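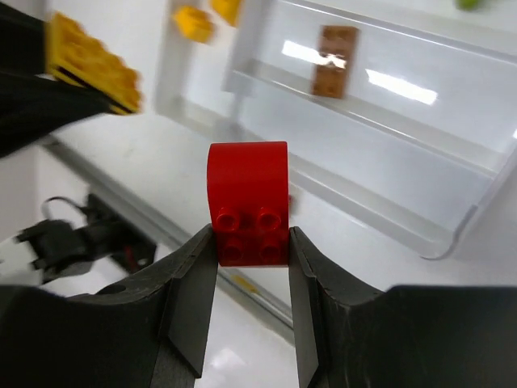

Fig. 1. A red toy brick with a curved top and four studs.

Unit 2: Arches, Vaults and Why Curves Hold Things Up

Welcome back! This is my favorite unit in the whole course, so forgive me if the notes run a little long. We left off with the beam, and with the sad fact that stone is a poor material for beams. A stone lintel sags a tiny bit under load, the bottom edge gets stretched, and stone hates being stretched. Squeeze it, though, and it will carry an amazing amount.

An arch takes advantage of this. Each wedge-shaped stone (the word is voussoir, say "voo-SWAHR") leans on its neighbors, and the load travels down through the curve as a push from one stone to the next. Very little of the ring is ever pulled. The stone at the top is the keystone, and people love to say it does all the work. It doesn't! Take out any voussoir and you are in the same trouble.

Words to know
Springing: the level where the curve starts
Crown: the highest point
Span: the clear distance from side to side
Rise: the height from springing to crown
Centering: the temporary frame that carries the stones until the ring is closed

Thrust
An arch pushes down AND out. A flat arch (small rise, wide span) pushes out much harder than a tall one. For a shallow arch with an even load along its span, use

H = wL² / 8r

where w is the load per foot, L is the span and r is the rise. Try it with L = 20 ft and keep w the same, first with r = 2 ft and then with r = 4 ft. Doubling the rise cuts the outward push in half - I still get a kick out of that one.

Something has to take that push. In the footbridge at Skellby it's the rock of the riverbank. In the Jademow market hall, where there is a long row of arches, each one pushes against the next and only the two end walls need to be really heavy. Look at the hall plan on page 26 of the reader and see how thick those ends are!

From arch to vault
Stretch an arch straight back and you have a barrel vault. Cross two of them at right angles and you have a groin vault, which sends its load to the corners and leaves the sides free for windows. The Sundico baths slides show both kinds in one building.

For next time
Read the Bensaid chapter on domes, up to the part on ring cracks. Bring a short length of chain if you have one. We'll hang it, trace it and flip the drawing upside down.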